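Glasses, cloths and mats: the kitchen cupboard at Barkthorpe

2022-05-14

The kitchen at Barkthorpe hall reopened after Easter with the same cupboards and rather less in them. Anyone who used it last November will remember that the glasses were kept on the top shelf, behind the urn, and that the tablecloths, napkins and place mats shared one deep drawer with the candle ends. We had 31 mats in there and no two bookings put them back the same way.

Pranab Patwary has now gone through the lot. Tableware is in the left-hand cupboard, linen is in the drawers under the window, and anything made of plastic is on the bottom shelf where children can reach it. Stemmed glasses have come down from the top shelf altogether. They go on a wire rack, upside down, so that the dust stays out of them.

Square cloths are to be kept flat, in piles no higher than the drawer front. Please don't roll them. The patterned ones were bought from Folitz with part of the £300 left over from the autumn supper and they crease badly if they are rolled or stuffed in at the side.

Setting out and putting away: glass rack, tray, cloth and mats.

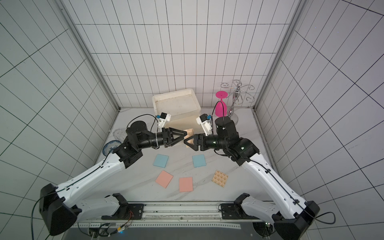
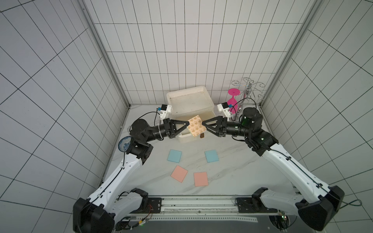
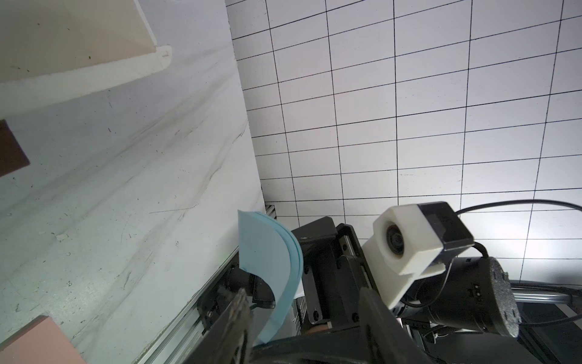 Mats go in the second drawer down, sorted by colour, blue at the front and pink behind. The thin ones will bend if they are stood on end, so lay them down and put the heavier ones underneath. If a mat has gravy or wax on it, leave it on the draining board with a note and it will be dealt with on Monday. Wiping it quickly with the floor cloth is how we lost the cream set.

The blue-and-white china is for general use again. There were complaints that it had been locked away, and it had, because the key to that cupboard went home with someone after the Þórarinsdóttir wedding and was only posted back in March. Wash it by hand. The dishwasher at the hall runs very hot and has already taken the pattern off several saucers.

Trays should be dried before they are stacked. Old stains on the white ones will not shift, we have tried bicarbonate and we have tried bleach, so there is no need to report them. Cracks are another matter and a cracked tray should go straight in the bin.

For larger events the hall can seat 80 and there is enough crockery for that number, though you will need to borrow extra tumblers. Skokance hire them out by the crate and will deliver to the side door if you ring before noon the day before. Paper napkins come in packs of 500 and are in the box under the sink. Take what you need and write it on the sheet inside the cupboard door.

The tea towels are still missing. If you took a bag of them home to wash after the plant sale, please bring them back to the hall.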